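Stade de Clalau - Liste de contrôle avant match, avec commentaires
Date de la visite : 2 déc. 2019
Contrôle fait par : Anwara Mridha
Match concerné : Clalau contre Nakthorpe, équipes premières
Capacité autorisée de la tribune Heffernan : 1 000 places

Signes utilisés : C = conforme, R = à refaire ou à réparer, N = non contrôlé ce jour.

1. TERRAIN

1.1 Surface de jeu - C
J'ai marché les deux moitiés dans la longueur et ensuite dans la largeur. Le gazon est un peu maigre devant le but côté rivière, mais le sol est plat et je n'ai pas trouvé de trou.

1.2 Buts et ancrages - R
Le but côté rivière est bien fixé. Pour le but côté parking, l'ancrage arrière gauche bouge quand on tire avec la main. Il faut le resserrer et me prévenir quand c'est fait, je repasserai pour voir.

1.3 Filets - C
Un crochet est cassé en haut à droite, côté parking. Cela n'empêche pas de jouer. À changer avec les autres crochets pendant la trêve.

1.4 Poteaux de corner - C
Quatre poteaux souples, bonne hauteur. Le drapeau du coin nord est décoloré.

1.5 Main courante - R
Il manque un bouchon de protection sur le tube, à la hauteur du banc visiteur. Le bord est coupant. J'ai mis du ruban adhésif épais en attendant, mais ce n'est pas une réparation.

1.6 Distance entre la ligne de touche et la main courante - C
Mesurée à trois endroits. Rien à dire par rapport au contrôle de juillet.

2. TRIBUNE HEFFERNAN

2.1 Escaliers et nez de marche - R
La bande antidérapante se décolle sur l'escalier B, marches du bas. C'est déjà écrit dans mon rapport de juillet. Je demande que ce soit traité avant la venue de Nakthorpe, qui se déplace avec beaucoup de supporters.

2.2 Sièges - C
Les sièges cassés du rang 16 ont été remplacés. Les vis sont bien serrées.

2.3 Sorties de secours - C
Les 2 portes s'ouvrent vers l'extérieur sans forcer. Je rappelle que la chaîne doit être enlevée avant l'ouverture au public et posée dans le bureau, pas accrochée à la poignée.

2.4 Éclairage de sécurité - N
Il faisait encore jour pendant ma visite et je n'avais pas la clé de l'armoire électrique. À voir le soir, avec une personne du club.

3. VESTIAIRES ET LOCAL D'ACCUEIL

3.1 Douches - C
Température réglée correctement dans les deux vestiaires. Le siphon du vestiaire visiteur s'écoule lentement.

3.2 Table de soins - C
Stable, revêtement sans déchirure.

3.3 Pharmacie - R
La trousse est complète sauf les poches de froid. Le ciseau est présent. Merci de noter la date de péremption sur le couvercle comme l'an passé - c'était très pratique.

3.4 Appareils de cuisson et prises - C

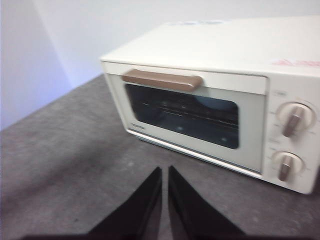 Un seul appareil chauffant par prise murale, et pas de multiprise sur le plan de travail. Le soir du match, on débranche tout avant la fermeture du local, même si une réception est prévue le lendemain. La personne qui ferme signe la feuille près de la porte.

3.5 Extincteurs - C
L'étiquette de la société Wesuvier est lisible et la vérification est valable. L'extincteur du couloir était caché derrière les sacs de ballons. Je l'ai dégagé. Je demande de laisser 1 mètre libre devant, toujours.

3.6 Collation des joueurs et des arbitres - C
Les aliments sont posés sur une surface propre, séparée des produits d'entretien et des bouteilles de traçage. Les fruits se lavent avant le service. Les sandwichs restent au réfrigérateur jusqu'à la mi-temps.

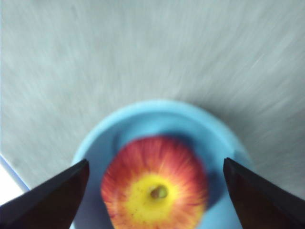
Pomme dans un bol bleu clair.

3.7 Vestiaire des arbitres - C
La serrure fonctionne de l'intérieur et de l'extérieur. Il manque une chaise.

4. ACCÈS ET SECOURS

4.1 Passage de l'ambulance - R
Le portail s'ouvre bien, mais la camionnette du traçage était garée dans le virage. Ce passage doit rester vide pendant toute la rencontre, échauffement compris.

4.2 Défibrillateur - C
Voyant vert. L'armoire est ouverte sans code.

4.3 Stadiers - N
La liste que j'ai reçue porte 20 noms, sans les postes. Je ne peux pas valider. Envoyez-moi s'il vous plaît le plan avec un nom à chaque poste.

4.4 Sonorisation - C
Le message d'évacuation s'entend dans la tribune et aux buvettes. Derrière le but côté rivière, c'est faible mais on comprend les mots.

POINTS À TERMINER AVANT LE MATCH
1.2 ancrage du but côté parking
1.5 bouchon de la main courante
2.1 bande de l'escalier B
2.4 éclairage de sécurité, le soir
3.3 poches de froid
4.1 passage libre
4.3 plan des stadiers

Le point 2.1 est pour moi bloquant : si la bande n'est pas refaite, l'escalier B reste fermé et le public monte par l'escalier A. Pour les autres points, une réponse par écrit me suffit, avec le nom de la personne qui a fait le travail.

Anwara Mridha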